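Okwood Reuse and Storage Project
Progress Report to the Prumadier Fund
Submitted by Folasade Akande, Project Manager
Thursday, April 11, 2024

Summary

The project remains on schedule and within the approved budget. Work since the last report has centered on the household goods workroom at Okwood, where donated kitchen and storage items are checked, matched with their lids where they have them, and packed for families moving into new homes. The checking procedure is now in regular use. The labeling procedure has been revised once and will be revised again before July.

Activities in this period

The workroom was rearranged in two stages. Shelving was moved to the long wall, and the sorting tables were brought closer to the door so that deliveries from Cluladport can be set down without crossing the room. Staff were asked to keep the tabletops clear between batches and to handle one item at a time during the condition check. This has slowed the first hour of each session, but fewer items are being sent back from packing for a second look.

Plastic containers make up a large share of what is donated and have required the most discussion. Under the earlier procedure they were stacked by size on arrival, and cracks in the lower corners were often missed. Each container is now placed upright on a white surface and checked at the base, the corners and the side walls before it is assigned a size group.

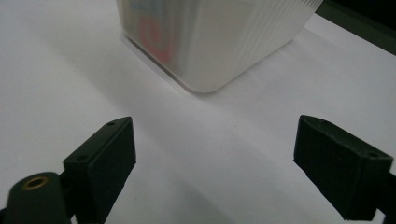
Frosted plastic container with rounded corners and fine vertical ribbing on one side, on a white tabletop.

Markings on containers are dealt with at the same stage. Some carry printing on the outside, some have paper inserts, and on frosted plastic it can be hard to tell from a distance which is which. Inserts are removed. Printed markings are left in place unless they could mislead a family about the contents, in which case a plain label is applied over them.

Staffing and training

A total of 11 staff have completed the handling and hygiene session, against a target of 15. The remaining places will be filled at the next session, which Bashir has agreed to host at no charge to the project.

Issues

Lids continue to arrive separately from containers. Unmatched lids are held for one month and then sent for recycling. Storage space for them is limited, and we request approval to move $100 from the transport line to purchase additional bins.

Next period

We will complete the training target, issue the revised labeling sheet, and begin packing the kitchen sets scheduled for July. A draft of the labeling sheet will be sent to the Fund for comment before it is put into use.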